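Grey benchtops: getting the scuffs off (and keeping them off)

Kitchen tips, quick ones this week. Matte grey shows everything. Pale smudges, dusty patches, that whitish scuff you only notice once the sun's on it.

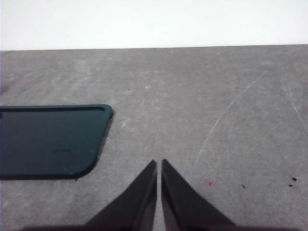

Words: Naima El-Sayed | Kitchen & Laundry | Sunday

Dry cloth first, always. Then warm water, tiny drop of dish soap, wring it right out. Small circles. Rinse cloth, go agian, dry with a tea towel.

Scuff still there? Bicarb paste, 2 minutes, wipe. Test a corner. No scourers on matte, they leave shiny spots and you're stuck with them.

Trays: lift, don't drag. Grit gets under and there's your next scratch. Felt dots on the bottom, 20 in a pack, cheap as.

Fruit next. Wicker basket's good, air gets through. Shake the crumbs out over the sink, old toothbrush for the weave. Apples make everything else ripen faster so if your plums are going soft, split them up.
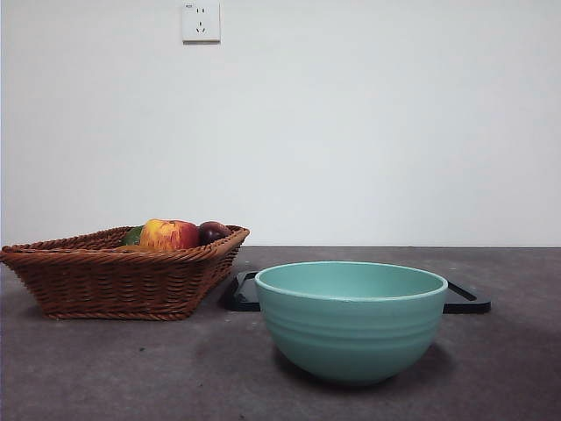

Bowls can live out too if you use them daily. Otherwise cupboard, less to shift when you wipe down. Kevin Apaza wrote in to say he does his bench last thing at night, takes him no time. Fair enough. I do mine while the kettles on.

Next week: oven racks.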